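Prumau Footpaths and Hedgerows: progress report to the Carvalho Fund, period ending December

First of all, thank you again for your patience over the autumn, when the rain kept us off the lower fields for far longer than any of us would have liked. I am glad to say we have made up most of the ground.

We have now planted 1,549 of the 2,000 young hawthorns and hazels your grant paid for, nearly all of them along the old lane between Prumau and Pirkent. The stretch by the ford is still to do - it floods, and we would sooner wait for spring than lose a whole row. The two new stiles are in, and the gate at Plarkano has been rehung so that it closes by itself.
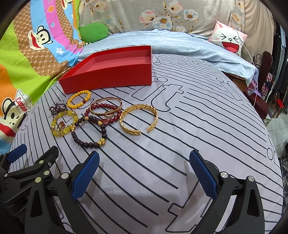 Sándor Antal wrote to us that he had walked the lane twice with his grandchildren and found the surface much better, but that the signpost at the Pirkent end still sends people straight into the farmyard. He is quite right, and a new arm for the post has been ordered.

On the money side, we have spent rather less on stakes than planned and rather more on guards, the rabbits being what they are. The balance left for paths is £335, and we should like your permission to put £204 of it towards gravel for the muddy corner below the chapel. A short note by email would be plenty.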